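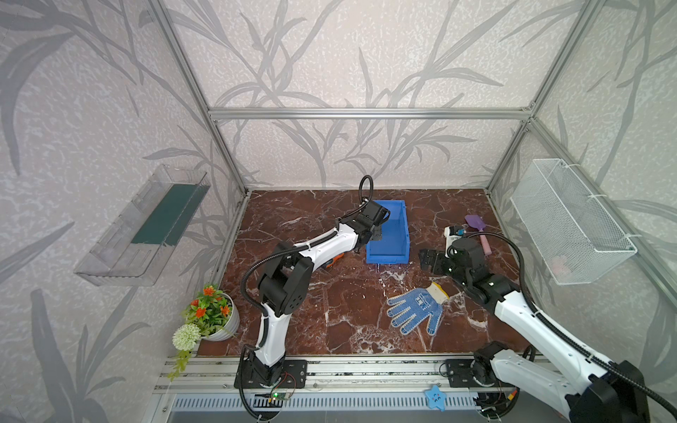

Jun 14, 2024

Gripper comparison, second round. Started early and got the left arm homed by the time Etenesh Weldu came in with the new finger pads. We have two sets to choose between, the Enby and the Chala. Both are parallel, both fit the same wrist plate, and the prices are close enough that it will come down to how they handle soft things.

We put the Enby on the left and the Chala on the right and left them there all day. I wanted to swap them at lunch so the arm itself wouldn't be a factor. Etenesh thought we would lose an hour to recalibrating, and she was right about the hour, so the swap is on the list for next time.

The task was plain. Pick the thing up, carry it to the blue bin, let go. We used the work glove with the blue dots, the purple and pink spatula, and a few small odds and ends from the drawer. The glove is the one I care about. It lies flat with the fingers spread, and if you come down on one finger you drag the whole glove instead of lifting it. The cuff is better, but then the open fingers have to come down almost flush with the table, and the marble pattern confuses the depth reading. I would like a plain gray top. I have asked before.

Enby: 24 tries on the glove, 13 good. Most of the misses were slips on the way up. It closes fast and there isn't much feel to it. Over the bin it did fine, and releasing at the rim was clean once I set the drop point lower.

Chala: 24 tries, same glove, same starting spots. I stopped keeping a proper tally partway through when the controller threw error 713 and I had to restart, so I'm not going to write down a number I don't trust. My impression is that it's slower and holds better. I'll redo the full set.

Error 713 is the timeout one. It came up again after lunch, only on the right side. I reseated the wrist cable and it went away, so I suspect the connector. Wrote to Drostine to ask if they will send a spare. If not, the Nulano controller is still in its box and we could try that — I'd rather not learn a new menu this month.

The wrist camera is worth having. With the fixed view alone I can't tell where the fingertips are once the arm is reaching past something. Set the exposure to 800 and left it. Any longer and it smears when the arm moves.

The spatula was easy for both as long as they took it by the handle. By the blade, it tips.

Left to do: swap the two grippers, repeat the Chala glove set, try the softer pads on the Enby before ruling it out. Etenesh wants to add something round. Also need to tie back the loose red and black wires by the left base — I've said that for a week now.

Shut down at six. Shoulders sore from leaning over the rail.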